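Ground Rules for the Kitchen Bench
Setting up a shared worktop for an arm is mostly a matter of written procedure, and the procedures are getting longer
11/1/18

The bench standard used at the Vasunthorpe test kitchens runs to 28 pages. Two of them deal with the robot. The remainder covers the worktop, the appliances, the cables and the people who are allowed to move any of them.

The proportion is typical. Arm makers supply their own limits on speed and force, and an integrator such as Drilteck can set those in an afternoon. What the maker cannot supply is a rule for where the toaster goes. A household kitchen has no fixed layout, and a test bench that copies one has to settle which parts of the disorder are allowed.

Vasunthorpe works to a code drawn up with Stikgate, a small consultancy that previously wrote storage rules for warehouses. The code divides the worktop into a centre zone and a border. The centre holds the item under test. Everything else belongs to the border, and may touch its neighbours but may not overhang the centre by more than 27 mm.

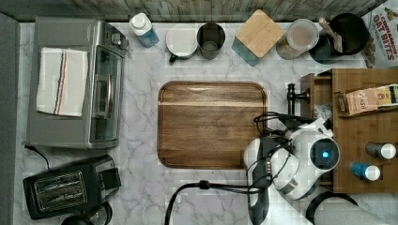
A chopping board in the centre zone, with appliances and containers kept to the border.

Cables take up the longest section. Lines running outside the arm must have enough slack for full travel at every joint, and the slack has to be checked with the arm moved by hand before power is applied. Loops are permitted. A loop that can reach a handle, a tap or the rim of a pot is a fault, and the session does not start until it has been re-routed. Stikgate first proposed a fixed sleeve along the whole arm. The bench team rejected it after trials in September, when the sleeve stiffened the wrist and spoiled the force readings.

Heat is treated more simply. Appliances with a heating element stay unplugged unless the test sheet names them. Cloths may be left on top of an unplugged oven but must be removed before it is connected. Surfaces above 65 degrees stop the session, whether or not the arm is due to go near them.

Height is the part most often got wrong. Operators used to judging clearance from the front will pass a layout that fails when seen from the side, and tall packets at the back are the usual cause. The code therefore asks for two views of every layout, taken before the first movement and kept with the log.

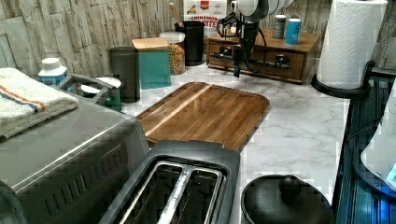

Clearance is measured from the lowest point of the tool and not from the wrist. The distinction matters when a long fingertip is fitted, as a change of tool can use up the whole margin while the arm's stored positions stay the same. Any change of tool voids the layout check.

Morrison, which runs a similar bench for packaging trials, uses a stricter version in which every border item has a marked outline on the surface. Repeatability is better. The drawback is that items never drift, and a system tuned on such a bench may do poorly on one where they do. Vasunthorpe lets border items move between sessions — within the zone — and records the change.

The next revision will add a section on liquids. For now, open containers of liquid stay off the bench while the arm is powered.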